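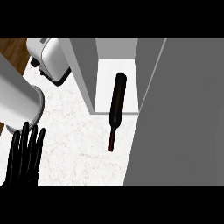

Moving 200 GB off Presico before the November cutoff

Posted June 2024

Presico is dropping its old sync client in November. The replacement keeps files in a local cache and no longer supports a plain mirrored folder, so my nightly backup script would see placeholders where it expects data. I moved everything to Trudia last week. Notes follow, mostly for my own use.

The export tool on the Presico site splits an account into zip archives and drops modification dates. I skipped it. With the old client still installed, I set every folder to "available offline", let it finish, then copied the tree to an external drive with rsync. The copy took 12 hours over USB.

Trudia rejects file names that end in a space or a period. I had 89 of them, nearly all from a scanner folder I made years ago and called Wamerville. The client does not list them anywhere in its window. They show up in the log as "skipped (name)", one line each, and the status icon still turns green. Search the log for "skipped" before deleting anything at the source.

Settings I changed:

Upload threads: 4 (the default is higher and my router started dropping connections)
Bandwidth limit: off at night
Local cache: moved to the second disk
Delete confirmation: on

Ammann, the backup program I use for the offsite copy, needed its source path updated. It treated the new path as a new set and uploaded the whole thing again. There is a "relink" option under Advanced that avoids this, and I found it the next morning.

Shared links do not carry over. Mine are being redone by hand as people ask for them. Version history is also gone, so the external drive stays in the drawer until next year.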